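4.3 Operation in rain

The Westix outdoor navigation kit is sold as a sealed camera housing, a compute module and a software license. We fitted it to our Clirker wheeled base without changing the factory settings. The supplier, Grunberg, lists rain as a supported condition but gives no limit on intensity, so we tested the kit on the paved plaza at Marikar during heavy rain.

Localization was scored against a surveyed route of roughly 200 m. In dry runs the kit held its pose estimate for 99 percent of the route. In rain the estimate was lost 4 times, always on open pavement. Two effects are relevant here. Drops on the camera cover blur local patches of the view, and standing water reflects the sky, which lowers the contrast of the tile pattern with distance. Both are present in Figure 3, where the tiles are sharpest directly in front of the robot and the far pavement is mostly glare. The curb along the grass on the right remains visible, but the default feature mask gives it little weight. 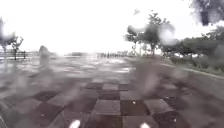
Raising the weight of near-field features reduced the number of losses to 3. The setting is available only through the service console, and the manual does not describe it. A heated or wiped cover is not part of the kit at the price we were quoted.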